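Workshop Tips: Before You Spend Money on a Robot Arm

Every January somebody asks me whether it's time to put a robot arm on the bench. My answer is still "maybe, but price the boring stuff first."

Start with the table. Measure the full reach of the arm, then add room for the parts bin. My old Rallside bench failed that test by up to 4 inches.

Get the hand quoted separately. Zaltuvix listed an arm at a price I could live with, and the fingers were on another page. A five-fingered hand looks great in a brochure. If all you move is boxes, ask what a plain two-jaw gripper costs.

Ask for a demo with your own junk. Sellers like to show one part, picked up one way. Bring something round, something soft and something that tips over. 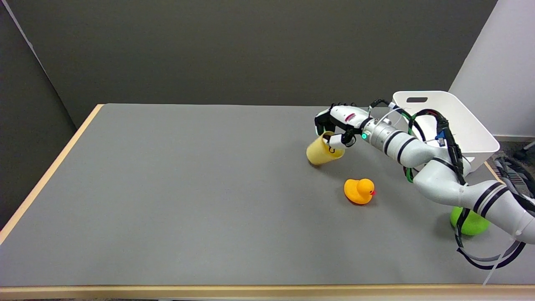

Yellow cup in hand, duck still to go. Try mixed shapes before you sign.

Budget for cables. Ties, sleeves and spare leads came to $218 on my last plan, and the Workex quote had none of it. Loops that hang over the work area will snag sooner or later.

Read the warranty. Theophilus Mahama at our shop found that 36 months on the arm didn't cover the hand – the part most likely to break.

Still keen? Rent one for a month first.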